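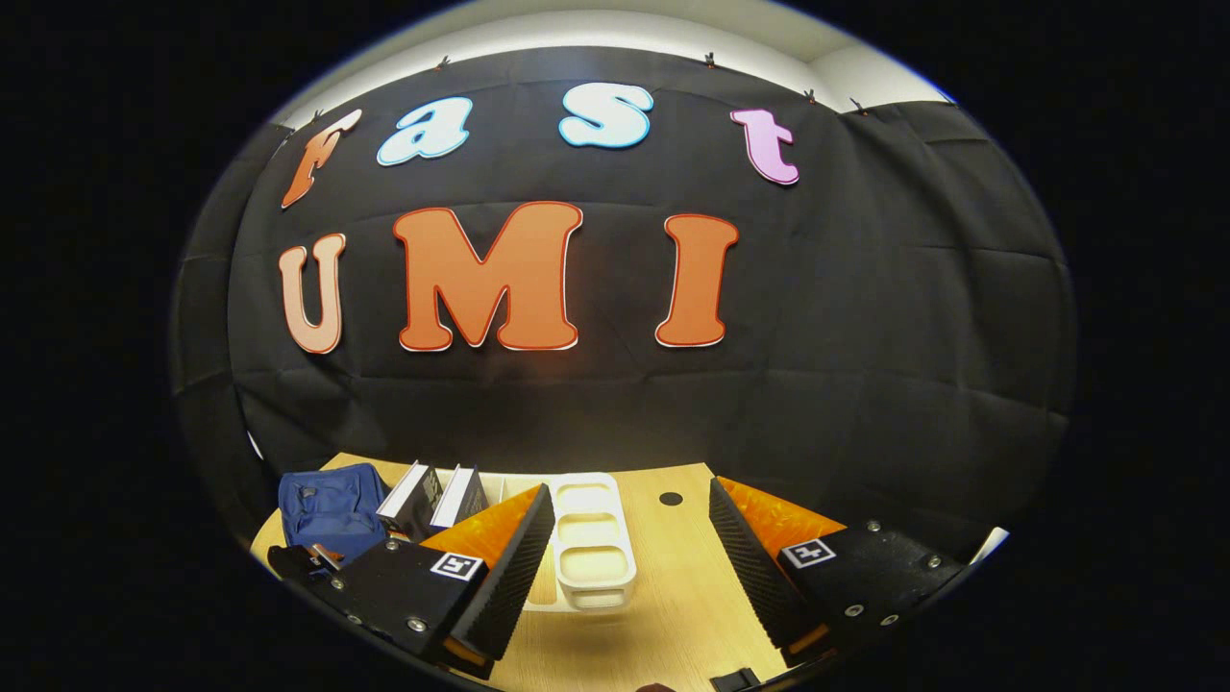
Según Iraís Carrillo, la mayor parte de los rótulos que fallan lo hacen por el intervalo entre letras y por la relación de luminancias, y la elección del tipo influye menos de lo que se suele suponer en el aula. Enda Noonan acepta la primera parte de la afirmación y discute la segunda: en su opinión, la forma de la letra vuelve a ser decisiva cuando la distancia de lectura se acerca al límite. El capítulo parte de ese desacuerdo.

# Capítulo 6. Legibilidad a distancia

## 6.1 Objeto y alcance

Se estudian en este capítulo las condiciones que permiten identificar caracteres latinos de gran formato en interiores, con observador inmóvil e iluminación constante. Quedan fuera la señalización vial, las pantallas emisoras y la lectura de texto continuo, que se trata en el capítulo 9.

Conviene separar desde el principio dos términos que el uso común confunde:

- **Legibilidad**: facilidad con que se identifica un carácter aislado o una palabra corta.
- **Lecturabilidad**: facilidad con que se comprende un texto, en función de su sintaxis, su léxico y su composición.

Solo la primera admite el tratamiento geométrico y fotométrico que sigue.

## 6.2 Ángulo visual

El tamaño aparente de una letra de altura *h*, vista de frente a una distancia *d*, viene dado por

θ = 2 · arctan (h / 2d)

Para ángulos pequeños basta la aproximación θ ≈ h/d, con θ en radianes. Una agudeza visual decimal de 1,0 corresponde a la identificación de un optotipo que subtiende 5 minutos de arco, con trazos de 1 minuto. A 20 m, ese optotipo mide 29 mm de alto. El valor es un umbral y no debe emplearse como medida de proyecto; en rotulación interior se aplica un coeficiente de seguridad, cuyo cálculo se expone en 6.5.

En las minúsculas, *h* se toma como la altura de la *x*, sin ascendentes ni descendentes. Si la letra está inclinada respecto de la línea de base, *h* se mide sobre el eje propio del carácter.

## 6.3 Contraste de luminancia

Sea *L*ₗ la luminancia de la letra y *L*f la del fondo. El contraste de Weber se define como

C = (Lₗ − Lf) / Lf

El signo es positivo para letra clara sobre fondo oscuro y negativo en el caso inverso. Dos colores de tono muy distinto pueden tener luminancias próximas, y en tal caso el borde se percibe con dificultad aunque la diferencia cromática sea evidente. Un filete claro alrededor de la letra introduce un segundo borde, cuyo contraste se calcula por separado.

## 6.4 El ensayo Nirno

Los datos de partida de los ejercicios proceden del ensayo Nirno, dirigido por Seul-gi Um. Cada palabra se presentó durante 800 ms. Se descartaron 81 presentaciones por pérdida de fijación y quedaron 595 válidas, de las cuales 486 dieron lugar a una identificación correcta. Los errores se concentraron en los pares *c/e* y *f/t*.

Jae-in Yoon advierte que la muestra estaba formada por palabras de uso frecuente, circunstancia que favorece el reconocimiento global y eleva la proporción de aciertos. Los resultados no deben extrapolarse a siglas ni a nombres propios.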